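Hurnov、黄色いボトルの詰め替え回収サービスを拡大します
2025年11月2日
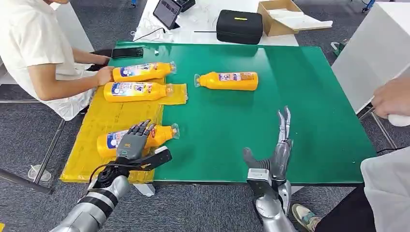 どのようなボトルを回収に出すことができますか。
Hurnovが販売した黄色いプラスチックボトルで、ラベルが付いたままのものです。キャップを閉めて、お近くの受付の台にお持ちください。ほかの会社の容器は、今のところお受けすることができません。

家庭用洗剤の販売を行うHurnovは、使用後のボトルを集めて洗浄し、もう一度中身を詰めて販売するサービス「Viltell」の受付場所を、これまでの100か所から202か所に増やすことを発表いたします。サービスは今年の6月に開始し、お客様からたくさんのご意見をいただきました。

一番多いご意見は、受付の台でボトルが転がりやすいということでした。そのため、新しい受付場所では台の上に黄色いマットを敷き、ボトルを横に寝かせて置く方法にいたしました。担当者はラベルとキャップの状態を確認してから、箱に入れます。キャップが透明ですので、口の部分の汚れも確認しやすくなっております。ラベルがはがれているボトルは、中身の種類を確認することができませんので、お返しする場合がございます。

サービス責任者のSointu Vuorinenは次のように述べています。「ボトルを洗う仕事より、分ける仕事のほうに時間がかかります。お客様がキャップを閉めて持って来てくださると、私たちは大変助かります。」

ボトルの洗浄は、Mabasoの工場で行います。工場の担当はLwazi Potgieterです。ボトル2本のお持ち込みにつき、次回の詰め替え商品に使える割引券を1枚お渡しします。割引券は他の割引と一緒に使うことができません。

受付場所の一覧は、Hurnovの各販売店で配布しております。

お問い合わせ先
Hurnov 広報担当 Nobuhle Baloyi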